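## Section 4. The Snack Bag Exercise

Welcome back! If your team has finished the safety walk and the arms come up cleanly in Section 3, you're ready for the part of the Droltby course most students ask for on their first evening. Take your time with it - a slow team usually gets home sooner than a hurried one.

**Before you start**

1. Clear everything off the table except the dish and one sealed bag.
2. Put the dish near the middle, a little to the left, and the bag to the right of it.
3. Bring the left hand up beside the dish, open, and leave it there for now.
4. Lower the right hand over the bag until the fingers rest on top, then close them gently.

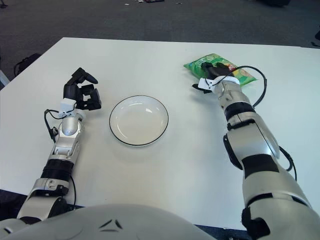

Do we have to use a full bag of snacks? Any sealed bag will do, as long as both practice runs and scored runs use the same one.

> **Caution:** Keep your own hands off the table whenever the arms are live, even if the bag slides somewhere silly. Call "pause," wait for your partner to repeat it, and only then reach in.

**Lifting and carrying**

5. Raise the right hand straight up. You want the bag held by a corner, so it can hang down freely.
6. Move across until the lowest corner of the bag is over the dish, and stop.
7. Bring the open left hand in close to the bag, but don't grip yet. Let the arms settle for 2 seconds.

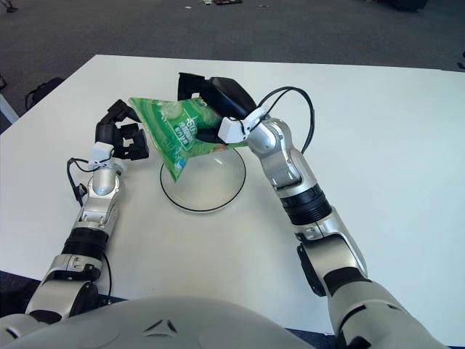

Page 14

8. Close the left hand on the free side of the bag, and check that both grips are steady before you go on.
9. Lower both hands together, then open the left one first and the right one after it.

**Note:** Set the speed dial to 300 for your first tries. I know it feels terribly slow, and I know the team at the next table will be going faster, but you'll learn much more about where your grip goes wrong (and you'll chase fewer bags across the carpet!).

**If the grip slips**

Most slips start back at step 4. Go back to the pressing position, with the fingers closed over the top of the bag and the bag flat on the table, and look at how much of it is tucked under the hand. If there's only a thin edge, open up, move the hand inward and try again. Keep an eye on the wrist cable too - it needs a nice wide loop so it won't tug when the arm turns.

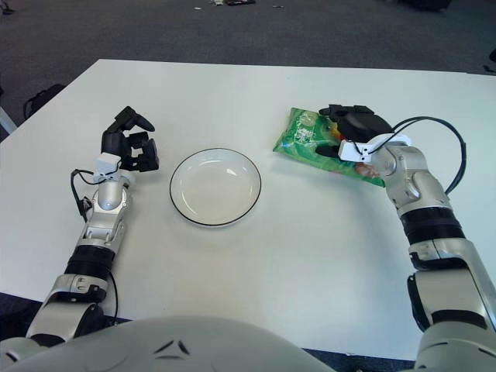
Anoma Akanda

Each team gets 4 scored runs at the Bakke Cup in January, so write down your hand positions in the team log after every good practice run. Save the program under your team name before you power down, then lower both arms to the rest position and turn to Section 5 for the shutdown steps.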